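Stollbridge Evening Classes – Looking After Old Pinball Machines
Notes for session 2: flippers, coils and switches
Konrad Gisler, 3/2/26

Right, a few of you asked for more written down after the January session, so this is longer than last time. Bring it with you, and scribble on it as much as you like.

We left off with the playfield glass out and the balls in a tub. Please do take the balls out before you lift a playfield! I once forgot on a Rüegg table and cracked an insert I'd spent a whole weekend levelling.

Weak flippers

This is the complaint I hear more than any other, and people nearly always want to buy a new coil straight away. Hold off. A coil is a lump of copper wire and it mostly either works or it doesn't. What wears is everything it moves: the plunger, the link, the coil sleeve, the stop. Switch off at the wall, wait a bit, then push the flipper by hand from underneath. It should travel smoothly and drop back by itself. If it feels gritty, pull the sleeve and have a look inside (black dust is normal, grooves are not).
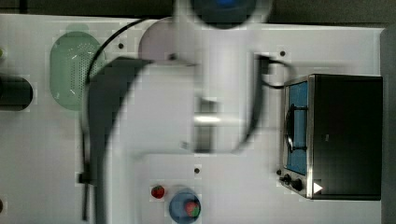
A new sleeve costs next to nothing, so I change them whenever I've got the assembly apart. Don't oil it. I know it's tempting, and I know your uncle did it, but oil and coil dust make a paste and you'll be back in there within the month.

After that, look at the end-of-stroke switch. On the older games it carries real current and the contacts pit. A flexstone file is fine on those big tungsten ones. On the later low-current games the contacts are gold-plated, so please don't file them – a strip of plain card pulled through gently is all they want.

Reading the switch matrix

The Trernent we've got on the bench has 66 switches in its manual, which sounds dreadful until you see that they're wired in rows and columns. If one switch is dead, it's probably that switch, or its diode, or a wire hanging off it. If a whole row is dead, leave the switches alone and go looking for a connector or a broken wire common to the lot. We'll do this properly with the test menu on the night. 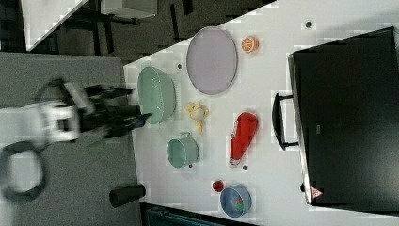 Number 28 on ours is the left spinner, and it has been a pain since I bought the thing. It registers in test and then goes missing in play, so I suspect the gap. Set leaf switches by bending near the stack with the proper adjuster, a little at a time, and don't use pliers out at the tip. You'll only put a kink in the blade and then chase that kink for ever.

Rubbers

I've put a Skevaleo ring set out for the machine. Some people swear by black rubber, some by white. I like white because it's livelier and the dust it leaves doesn't get ground into the playfield quite so visibly, but you'll find plenty of people who disagree with me, loudly. Stretch a ring just enough to sit snug on its posts. If it's humming like a guitar string, go up a size.

For next time

Read the fuse page in your manual and write down the rating of every fuse. Then check what's really fitted, with the power off and the plug out. If you find foil wrapped round one, leave the machine unplugged and tell me about it when you come in.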